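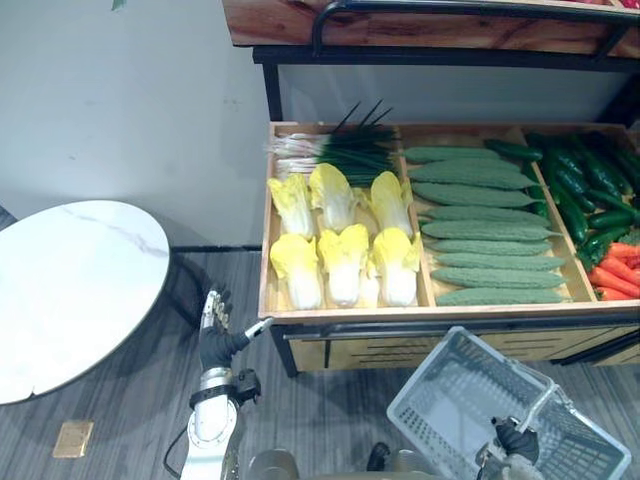 Cabbage is a vegetable people buy out of guilt, according to a reader in Plultero who wrote in after our last column and has yet to forgive us for the coleslaw. The owner of Paucar, a 27-seat lunch place that puts cabbage in nearly everything, has heard worse.

"My own mother asked if I was in some kind of trouble," she says, halving a napa without looking down. "I told her it was a concept."

The concept is soup, mostly. There is also a braise, a slaw she refuses to call slaw, and a dessert that lasted 7 days.

"We sold two. One was to me."

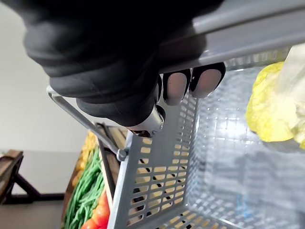

Shopping for supper, basket in hand.

She does her own buying and distrusts anyone who squeezes. Heavy for its size is the whole test, she says, and it works on melons and landlords too. Her rent went up in June. The soup went up a quarter.

"A man wrote me a letter about that quarter. Two pages. He still comes in."

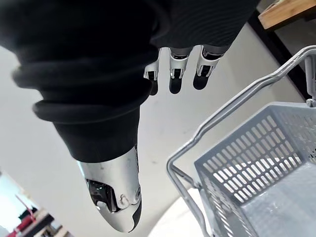 TRILLANO, Apr 4, 2024

Would she ever open a second place? She wipes the board and thinks it over for as long as it takes to wipe a board.

"Then I'd have to eat lunch at both."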